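About Pamell

Pamell is a sneaker shop and resale counter on Wodcombe Street. Lộc Triệu and Nhung Lý opened it in a former shoe repair store, and the old heel press is still bolted to the floor by the register.

We sell new releases, pairs on consignment, and a small line of laces and insoles under the Gunditz name. The shop has 391 pairs on the wall when it is full. Sizes run from a men's 4 to a men's 15, and women's sizes are marked on the same tags.

Consignment

Bring your shoes in with the box if you have it. Nhung checks stitching, size labels and soles at the counter, and you get an answer within 7 business days. We do not take pairs with replaced soles unless the work is written on the tag.

Releases

Limited pairs go by drawing. Entries close Friday at 6 p.m. and winners get a text that night. One entry per person, and you need to pick up in the store with ID.
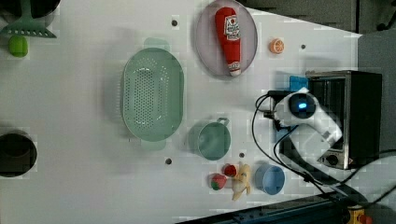 Photo: Nhung Lý / Pamell

Our second location, Solís, carries kids' sizes and running shoes. It has its own phone line and its own drawings, so an entry at one store does not count at the other. Our lease on Wodcombe Street runs to 2032.

Lộc does the buying for both stores. Brands and local designers can leave samples for him at the main counter any morning except Sunday.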